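Moving update, sort of

Typing this fast, kettle's on and I have to be at the depot by 6. So. We are leaving Candthorpe. Lease is up in August and the rent went to a number I'm not going to type because it makes my eye twitch. The new place is out in Plurkmont, 520 a month more space-for-money than here if you do the math the way I did it at 2 am, which, fine, maybe don't check my math.

Been putting off the packing. Obviously. Did the kitchen first, which was dumb, now we eat off paper plates and there's one fork. One spoon too but it's the weird grapefruit one.

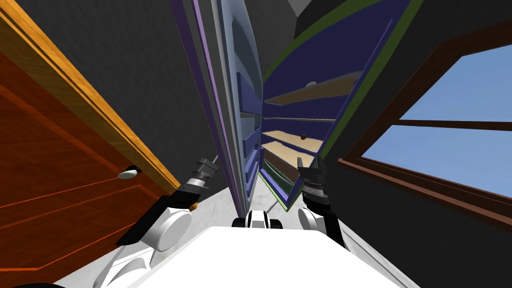 Books are the worst part. Every time I move I swear I'll get rid of half and every time I get rid of four. This time: 4 again. Two cookbooks, a travel guide to somewhere I never went, and a novel I already had a copy of. Put them on the curb and then went back out for the novel. Don't ask.

The boxes from Naseri were good though. Sturdier than the grocery store ones, handles don't rip. Only gripe is the tape they throw in, it splits down the middle and you end up picking at it with a fingernail for ten minutes. Buy your own tape. Buy two more rolls than you think, then hide one from yourself.

Also labels!! Last move I wrote MISC on everything. Six boxes of MISC. One of them stayed shut for the whole lease and guess what, it's going to Plurkmont exactly as is. I think there's a lamp in it.
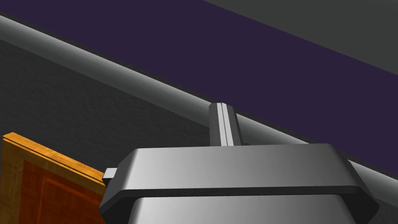 Utilities. Called the water people, on hold so long I learned the song. Called the internet people, same song?? Mail forwarding done. Renters insurance not done, writing that here so I feel bad about it and do it tonite.

Truck is booked with Plirkaleck, the small one. They ask you how many rooms and I never know what counts. Is a hallway with stuff in it a room. I said 4.
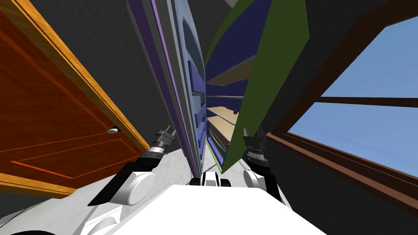

The thing I keep going back and forth on is paint. New landlord says any color we want as long as it goes back to white after, and I can't decide if that's generous or a trap. I want something dark for the bedroom. Everybody says dark walls make a room feel tiny but I like dark gray behind a reddish-orange wood door, with that little white knob, looks warm to me and not cave-like at all. Blue shelves with it too, why not. Anyway the painting back to white is a problem for whoever I am by then.

Stuff still to do: return the drill, defrost the freezer, fill the nail holes (toothpaste works, sorry landlord), find the other key. There were definately two keys. Checked coat pockets, checked the junk drawer, checked the junk drawer's junk. Might be in MISC.

Ok kettle. More when we're in and I've found the forks.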